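Rewriting the Ferry Chapter, Again

5 min read

I promised myself that in July I would finish the second draft of the novel, and I am still in chapter eleven. Chapter eleven is the ferry chapter. If you have read this blog before, you know it already, and maybe you are tired of it. I am tired too. But this week I did something different with it and I want to write it down while I remember.

First, where things are. The draft is some 62 thousand words now. In the spring it was longer. I took out the whole part with the grandfather's lawsuit, which hurt for an evening and then did not hurt anymore. The story is still set in Isteton, the harbor town I made up from three different towns where I lived, and there is still the night ferry to Gusberg, and the two sisters are still on it, not speaking to each other. In the first draft they did not speak for eleven pages. My writing group told me that this was a long time. One person wrote in the margin, very politely, "Are they asleep?"

So I had to make them speak, and here begins my problem, which is also a problem of language.

I write in English, and English is my third language. People ask me why I do this to myself. I don't have one good answer. When I write in my first language, I hear my teachers. Every sentence wants to be beautiful and to have a long tail. In English I don't hear anybody, so I can put one plain word after another and see where they go. For describing a harbor at night it works very well. For two angry sisters it works badly, because I never had a sister fight in English. I know how my characters would be cruel to each other at home, with exactly which small word at the end of the sentence, and this small word does not exist here. I tried "then" and I tried "so" and I tried "anyway." "Anyway" is the closest, but it sounds like somebody leaving a party.

For a while I collected fights. I listened in the bus, I listened in the line at the pharmacy, I watched old television series with the subtitles on and wrote down the lines before the door was slammed. I had a notebook with 50 of these lines. When I put some of them in the chapter, they looked like coins from another country. They were correct, and both sisters became people from television.

What I did this week is the following. I closed the chapter and opened an empty document, and I wrote the fight in my first language, fast, with all the small words. It took less than an hour. Then I did not translate it. I left it until the next morning, made coffee, and wrote it in English from memory, without looking. Whatever I could not remember, I decided was not needed. The big speech of the older sister disappeared completely. I had been so proud of this speech! In its place she says, "You had the key the whole time," and the younger one looks for the sugar. That is nearly the whole fight now. It is a page and a half.

I don't say it is finished. The part with the sugar is maybe too quiet, and I need a reason why the cafe on the ferry is open at two in the morning. But when I read it out loud in the kitchen I did not want to hide, and with this chapter that is new.

My goal stays at 800 words a day. I know it is not much compared with people who do two thousand before breakfast. I tried two thousand last winter, and what I got was many pages of people walking into rooms and taking their coats off. With 800 I can still think about the coat. On the days when I only cut, I count the words I cut, and I refuse to discuss this method with anybody. It is my spreadsheet.

The time when I write has changed also. I used to do it at night, after everything was washed and answered, and I believed I was a night writer. Then in the spring we had construction work in the street and they started at seven, so I was awake anyway, and I sat down at the table mostly from anger. The morning pages were better. They had fewer adjectives. Now I start before six, when the kitchen is cold and the only other light is in the bakery across the street. By eight I am finished and somebody wants to know where the clean socks are.

A few of you asked by email about the software. I still use Mishra for the draft, the old version, because the new one moved the notes to the left side and I cannot live with it. Every night I copy everything to a stick. The stick is in the drawer with the batteries. Two years ago I lost a short story, a complete one with an ending, and since then I am a person with a stick.

I also want to say something about reading while writing, because I changed my mind. Before, I did not read any novels when I was in a draft. I was afraid that I would catch the voice of the other writer, like a cold. This is a real danger for somebody who learned English mostly from books; I am an echo by education. But half a year without novels made me sad and my sentences became dry, like instructions for a washing machine. So now I read, but I read things far from mine. I finished a thick book about beekeepers and a detective novel where the detective is wrong until the last chapter. At the moment I am slowly reading letters, a big collection I found in the used bookstore in Datton for 3 dollars. Letters are wonderful for dialogue, and I did not expect it. People in letters answer the question that was not asked and forget the one that was. I am stealing this for the sisters.

In Datton there was also a small reading in the back of the store, and I almost put my name on the list. The pen was in my hand. Next time, if it is not the same evening as the parents' meeting, I will maybe read the sugar page. My accent becomes stronger when I am nervous, and there are many words with "th" on this page. I could take some of them out, but the mother is in it, and there is no way to write about the mother without "mother."

After chapter eleven comes twelve, naturally, and twelve is almost good. It needs a new first paragraph, because in the old one both sisters are crying, and now they have no reason to cry yet. Then thirteen, where I have a dog that arrives and is never mentioned again. I have a list for all of this on the door of the refrigerator. It has a coffee ring on it and one item I cannot read. It says either "check tide" or "check title." I checked the tide.

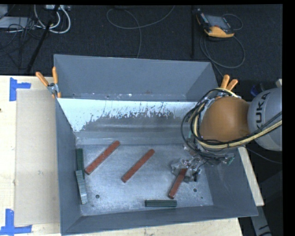

The title I have not checked. For two years the file has been called "Ferry," and this was never meant to be the title, only the name of the file. My group likes it. I think it promises too much ferry, when the boat is only in four chapters, and a reader who loves boats will be disappointed with me. I had another one, "The Key to the Upper House," but after this week the key is in the fight, and I don't want to give it away on the cover. So it is "Ferry" for now, and tomorrow before six I will open it again and try to explain why the cafe is open.

Contact | © All texts by the author of this blog | Back to top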